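Review: Vosley Stone and Tile Cleaner, the 2-Bottle Set

I bought the Vosley set in September for a bathroom with a marble vanity top. The marble came with the house and had been neglected for years before I got to it. There were water stains by the faucet, dark lines where the counter meets the backsplash, and a general dullness that plain dish soap did nothing for.

What you get

The set is 2 bottles: a pH-neutral spray cleaner for everyday use and a thicker paste for stains. There is also a small plastic scraper and a folded instruction sheet. I paid $42 with shipping. The Zoria kit I used before was cheaper, but it was a single spray and left a film on anything polished.

Using the spray

The spray is the better half of the set. It has a light smell that is gone within a few minutes, and it wipes off with a damp cloth without streaking. I use it after brushing my teeth at night, when the counter has toothpaste and water spots on it. One pass is enough for those. On the mirror it is only fair, and I went back to regular glass cleaner there.

The trigger is stiff for the first week. Mine loosened up, but someone with sore hands might want to pour the cleaner into a different sprayer.

Using the paste

The paste takes more patience. You spread it over the stain, cover it with plastic wrap and leave it overnight, then scrape it off and rinse. The sheet says to repeat up to three times. After two rounds a tan ring from an old soap dish was gone. A rust spot under a shaving cream can got lighter and stayed that way. Hard water marks did not change much, and the sheet does say the paste is meant for oil and organic stains – I should have read that part first.

It does nothing for scratches or etching. If lemon juice or an acid cleaner has dulled the surface, that needs polishing powder, and Vosley sells that separately.

Edges and corners

Clear everything off before you start. Caps and small bottles always end up at the back by the wall or next to the faucet, and those are the places that need the most work. For the joint along the backsplash I used the spray and an old toothbrush, then ran the scraper along it wrapped in a cloth. Most grime in a joint like that is sitting on old caulk, and if the caulk itself has gone dark you will have to cut it out and redo it.

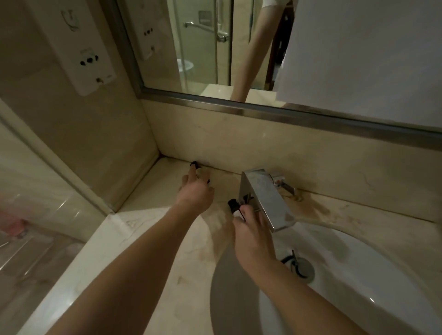

Can the paste be used around an undermount sink?

Keep it a finger's width back from the edge of the cutout. The stone is thin on that side and the sealant underneath can soften if paste sits on it overnight. Use the spray and a soft brush for the rim.

Compared with the others

Dosari makes a similar spray in a bigger bottle, and it cleans about as well. Its stain remover is a powder you mix yourself, and I never got the same thickness twice. If you only want a daily cleaner, get the Dosari. For old stains on light stone I would buy the Vosley set again, though I wish the paste came in a tub. The last of it is hard to squeeze out, and I ended up cutting the bottle open with scissors.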